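We use cookies to remember your preferences and to see which stories get read. By continuing you agree to this. Manage settings

November
By Tove Hviid

I've just come home from nine days of getting nowhere very slowly, and I'd like to make a case for it.

The trip was supposed to be the Rasturetti, the night train that runs from Jarkau up to the coast at Ladefoged. It takes 20 hours if everything goes well and it has a dining car with proper tablecloths, and I'd been looking forward to it since last summer. Then my friend Gunnlaugur pointed out that you could fly the same route in an hour and ten, for less money, and be eating herring on the harbour before the train had even left. He said this as if I might have missed it. I hadn't missed it! I'd looked at the flights, closed the tab and gone to look for my good socks.

I have this argument with people a lot (my sister, my dentist, a man at a bus stop) and it always goes the same way. They think travel is the bit you put up with so you can have the holiday. I think if you've only got a fortnight off, it's a terrible waste to write off two days of it as misery in a departure lounge, when you could have had those days as well, with a window and a pot of tea.

And you do see things. The line out of Jarkau follows the river for the first few hours, so close in places that you look straight down into people's boats. We stopped at a station called Punduvmont for forty minutes while they swapped engines, and half the carriage got off and bought plum cake from a kiosk. The station building has 1806 carved over the door, which puzzled everybody, as that's well before there was any railway. The conductor, Ingvar Lykkegaard, told me it had been a customs house for the river trade and the railway just moved in. I would never have learned that at ten thousand metres, and I've now told it to everyone I know, whether they were interested or not.

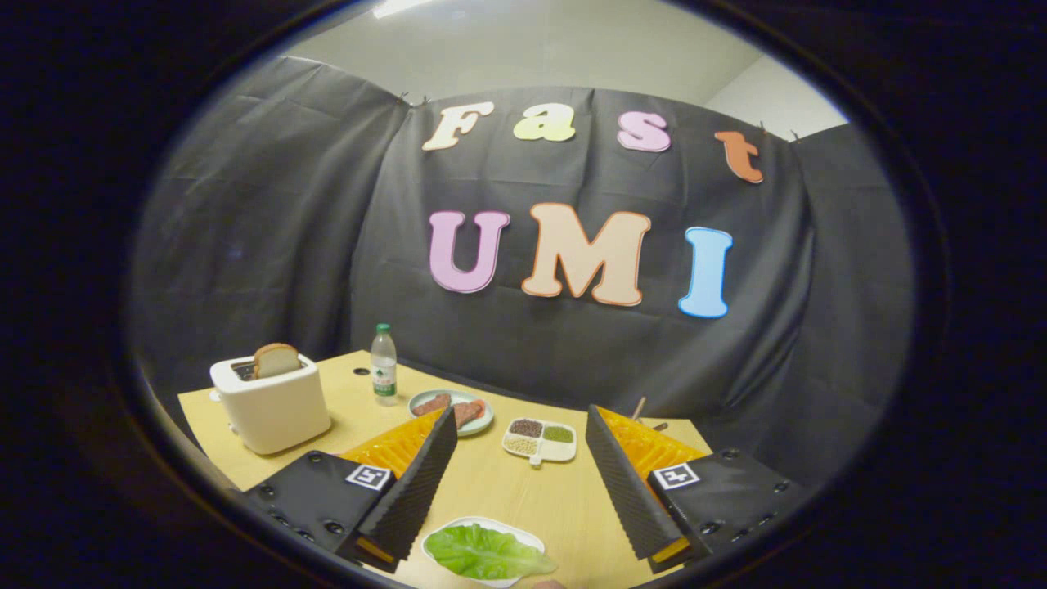

Where the slow crowd and I part ways is over the price. It's got very fancy lately, going slowly. There's a company now that'll sell you a seat on a restored carriage, same track, same river, same plum cake I suppose, for over 2000 dollars, and you have to wear a jacket to dinner. I like a nice dinner as much as anyone but that's a cruise ship on wheels, and it lets the railways off the hook for the ordinary carriages, which are getting pretty tired. Meanwhile all the advertising money goes on the other thing. You know the style, the word "Fast" in big cheerful letters, a yellow a, a pink s, as though speed were something you'd give a kid for their birthday. I'd love to see "Clean toilets" done up like that. I'd love to see "Heating that works in car six".

Because I should be fair, car six was freezing. I had a top bunk, I'd packed as though for spring, and I slept in my coat with a tea towel round my neck. The fellow in the bunk below, Sadao Kuroda, was going up to look at lighthouses and had brought a hot water bottle with a knitted cover, and I've rarely envied another person so much. He got the attendant to fill it from the samovar at midnight and again at four. I bought one the minute I got home.

We were also late, by nearly three hours, thanks to a freight train that had sat down in front of us somewhere past the second tunnel. I can hear Gunnlaugur sniggering. But a late train isn't much like a late plane. You've still got your bed. The dining car did another round of soup, somebody's children organised a card game in the corridor that I lost badly at, and out the window it got light over the marshes, very grey and then very pink, with geese all over the place.

What worries me is that it might not last. The regional paper in Ladefoged had a letter from one Hafþór Fogh, who reckons the night service should be scrapped and the money put into longer runways. He gave the passenger count for the whole of last winter as 3502 and called it a hobby. Well, I was there for one of those winters, and the train was full, because they'd only put on three sleeping cars. You can't sell the fourth car if you never hook it up. I tried to book for my mum in the same compartment and was told there was nothing left until spring.

So my view is pretty simple. Run the thing every night, add the fourth car, fix the heating, keep the tablecloths. Leave the jackets to the people who like jackets. If you want to fly, fly, and I'll wave at you from somewhere around Punduvmont with my mouth full.

I'm booked again for the spring, bottom bunk this time, and Mum's coming. She wants to know whether she can bring her own cheese. I've told her yes.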